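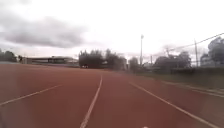

Gudrun 说，跑道上的白线从来没有人觉得是直的，只有画线的人觉得是直的。她说这话的时候手里端着我的茶。我当时在查漆的用量，没有回嘴，现在补记在这里：我觉得是直的。

2023年5月，工作间记录，跑道重画线项目，Vultumdale 田径场。

先把欠的账记上。四月份那一篇只写了一行“面层检查完，还行”，Mareike 后来拿着这一行来问我“还行”是什么意思，我想了很久，答不上来。所以这次写长一点，省得以后自己也看不懂自己。

面层。红色合成面层，整体颜色还算是红的，往远处看偏褐，近处能看见一些稍深的斑。斑的事我们争过两轮。Mareike 主张是旧的清洗剂留下的，我主张是颗粒磨损不均，Gudrun 主张去吃饭。三种意见里只有最后一种得到了执行。按手册，斑不影响画线，只要表面没有粉化。粉化的查法很土：深色布，手掌压住，推一臂长，看布。布上有红粉就先处理面层，没有就往下走。我推了十处，布上有灰，有一点草屑，没有红粉。有一处布上出现一块可疑的红，后来发现是我自己的手套掉色。手套已扔。

旧线。白线还在，远远看过去挺神气，三条往天边跑，像是知道自己要去哪里。蹲下来看就是另一回事了，边缘发毛，放大镜底下像啃过的饼干。线宽按规范是五厘米，旧线每次重画都会胖一点，这是行业里不太愿意谈的事。每一任画线的人都怕盖不住前一任的边，于是往外多喷一丝，多少年下来，跑道瘦了，线胖了。我上一任大概也是这么想的，再上一任大概也是。这次想把这个毛病断掉，办法是沿内侧沿重新定位，外侧多出来的旧漆用面层色的修补料压住，再上白。Mareike 同意这个办法，条件是修补料由我来调色。

调色。不顺。面层晒了这么久，色卡上没有哪一格叫“晒了这么久的红”。第一罐调出来像番茄汤，第二罐像砖，第三罐在屋里看完全对，搬到门口就成了猪肝。记一条给以后的人：不要在日光灯下判断红色。再记一条：不要在 Gudrun 经过的时候判断红色，她会说出食物的名字，之后你就再也看不见颜色了。最后用的是砖那一罐，加了一点褐，搅到手酸为止。比例写在罐盖背面，罐盖在架子第二层，请不要拿去垫咖啡杯。

漆。这次试 Borbély 的水性白漆，以前一直用 Sterncombe 的。两家的说明书都说自己干得快，也都没有说是在什么天气里干得快。小样是在工作间的废面层块上做的，各喷两遍，中间等到表干。我的印象（只是印象，数据在另一个本子里）：Borbély 遮盖力好一点，但喷嘴容易堵；Sterncombe 流平好，堵得少，味道大，喷完之后午饭吃什么都一个味。堵嘴的问题后来查到是滤网没有洗干净。滤网是谁洗的，本子上有签字，签的是我的名字。

喷线机。Dastus 那台，轮子换过了，左轮还是有一点点往外撇。推空车走直线，走到后半段人会不自觉地往右带，因为眼睛已经在补偿左轮，手又在补偿眼睛。Mareike 建议修轮子。我建议先写进记录里。折中的结果是写进记录里，然后修轮子。修完之后人反而走不直了，练了一个下午才改过来。

定线。直道部分用细钢丝，两头地锚，拉紧之后弹一下听音。这一步我喜欢，是整个工作里唯一能听出对错的地方。松了是闷的，紧了是亮的。弯道用半径绳从圆心放，圆心桩上次埋在草里，草长得比人认真，找它花的时间比放线还长。桩找到以后我在旁边插了一面小旗，第二天小旗不见了，桩还在，算是打平。

内沿。道牙边上的草有往跑道这边探的意思，那一条要先修边，再吹干净，再量。顺序反过来做过一次，量完再修，修下来的草盖住了记号，等于白量。反过来做的那个人已经吸取了教训，名字不提，字迹大家都认识。

下面是核对单，从旧本子上抄过来改的：

面层清扫，沿跑道方向，不要横着扫。
布试，记位置，不要只记“那边”。
看天气，看两家不同的预报，取难听的那一家。
滤网，喷嘴，备用喷嘴。备用喷嘴要确认是这台机器的备用喷嘴。
钢丝拉好以后，全场的人从同一侧绕行。上次有人跨过去，没跨过。
试喷在废板上，连续三段宽度一致才上道。
遮挡带撕的时候往回折着撕，慢一点，漆半干的时候撕。
晾的时候留一个人看着。狗不识字，“油漆未干”的牌子对它没有用。

关于狗补充一句，那是前年的事，爪印在终点附近，后来用面层色盖掉了。Gudrun 到现在还觉得应该留着。

用量。漆的订单号尾数是 483，报销的时候会问，写在这里免得再翻邮件。预算这一头给了 3000，包括漆、修补料、遮挡带和钢丝，不包括手套。手套的钱我已经认了。

还没有定的事：

一是要不要顺手把道次数字也重描一遍。模板有，但是“4”那一块裂了，用胶带粘着，喷出来的 4 有一点像在思考。Mareike 说重新切一块，她来切。我说那就等她切好。

二是接力区的标记颜色。旧图纸和现场对不上，图纸上标的是黄，备注里又写了蓝，备注的人没有签日期。已经去信问了，还没有回。没回之前不动，谁也不要自作主张。这一句主要是写给我自己看的。

三是 Gudrun 说的直不直的问题。她的依据是站在近端往远看，中间那条线好像往右偏。我解释说那是站的位置的缘故，人没有正对着线，线自然就斜着走。她说那跑步的人也没有每次都正对着线。这句话我回来想了一路，觉得没有什么道理，但也挑不出毛病。为了了结这件事，我们拿钢丝对了一遍旧线的直道段，两头压住，中间逐点看缝。偏差都在允许范围里，最大的一处夹得进一张名片，夹不进两张。结果给她看了，她说，所以还是不直。

名片是我的，沾了白漆，夹在这一页后面。

下次要带：护膝（两副，Mareike 也要），粉笔，硬毛刷，长一点的尺，还有自己的茶杯，写上名字的那种。修补料剩的半罐封口朝上放，上次有人倒着放，盖子粘得用锤子才敲开，敲的时候溅到了校准证书上，证书还能看，只是有效期那一栏现在是砖红色的。

Mareike 看完在旁边用铅笔批了一行：圆心桩的坐标没有写。

坐标在另一个本子里，明天抄过来。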